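Subject: Re: [wurndale-flowers] Artificial stems for the hall tables
From: Wurndale list member

The order from Candetti came in August and I have started sorting it. To answer the question that was on the list this morning:

> Are we putting the artificial flowers straight into the vases, or
> laying them out first? Last year ours went straight in and the
> leaves all ended up on one side. Also, do we know how many tables
> there are this time?

Lay them out first, please. There are 19 tables, and each one gets its own bundle. Put the stems down flat on something white so you can judge the colours, work out which flowers go with which leaves, and only then tie them. Floral tape is fine – the green one from Fleva holds better than the brown. 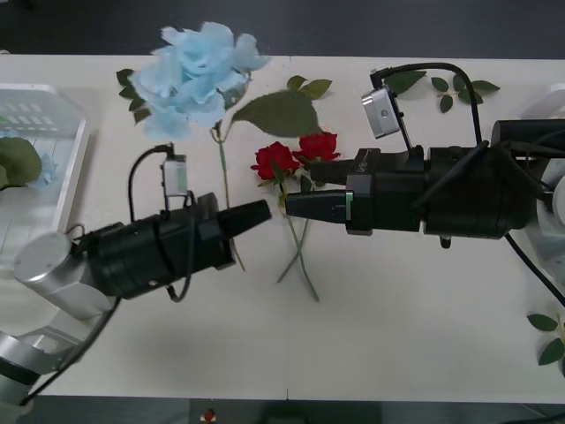
A reply that came to me off-list said the flat method is good for anything seen from the front, but a centrepiece needs turning as you tie it or the back looks bare. The writer also asked whether stems could be cut down for the low vases.

Yes to both. Turn the bundle a little each time you add a stem. For the low vases, bend the ends up before you cut anything, as we would like to use the long stems again at the Halilović centre. If you do have to cut, 22 cm is the shortest that will still stand up.

Spare leaves go back in the flat box. The tall vases are still in the storeroom and I can bring them over any evening after six.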